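Kovow | Gallery | Jewellery sort-out

Clearing the bead drawer

Home > Gallery > Bits and boxes

Quick page this, no time for a proper write up. January job, started after tea, finished well past bedtime. Years of bangles and bracelets, all chucked in together and never looked at. Bought half of it at Chevalier when they still had the shop by the station. The rest came from fairs, birthdays, the odd charity shop bag.

Plan was simple. Everything out, sort on the bed, keep what gets worn. Rest goes to the Jekance swap table or gets restrung.

A few notes for anyone doing the same:

Sheet down first. Beads roll, and they like skirting boards. A bedspread with a bit of texture holds them better than a smooth one.

Old tins are great. Biscuit, tea, whatever. Shallow is best, you can see the lot without digging. Deep ones just turn into the drawer again.

Elastic goes first. Give every stretchy bracelet a gentle pull before it goes back. If it creaks or shows white, snip it now over a bowl. Lost 65 seed beads down the back of the radiator last year learning that one.

Put rings somewhere of their own if you can. I never do, they end up on top of everything and then they're gone.

Stone stuff away from the metal clasps, they scratch. Jade is tougher than it looks but it will chip if you drop it on tile. Ask me how I know.

Restringing: 0.8mm elastic for most things, surgeons knot, dab of glue, leave overnight. The Grokano reel does up to 11 bracelets depending on wrists. Not cheap but it hasnt snapped on me yet.

On to the keepers.

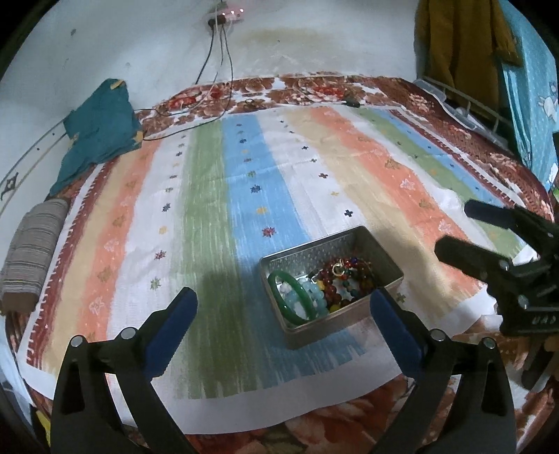

Keepers' tin. Green jade bangle, the pale blue and white stones, then the usual tangle of reds, oranges and yellows with the little gold ring on top. Still needs untangling, will get to it.

How do you get knotted bead bracelets apart without snapping them?
Lay them flat, find the loosest loop and ease it out with a blunt needle, working from the outside in. Don't tug. A pinch of talc helps if the elastic has gone sticky.

More from the drawer when I get round to it. Earrings next, and thats a much bigger job.

Comments are open, swap offers welcome. Postage on you please, small padded envelope is plenty.

Gallery page 338 | Back to Bits and boxes | Next: buttons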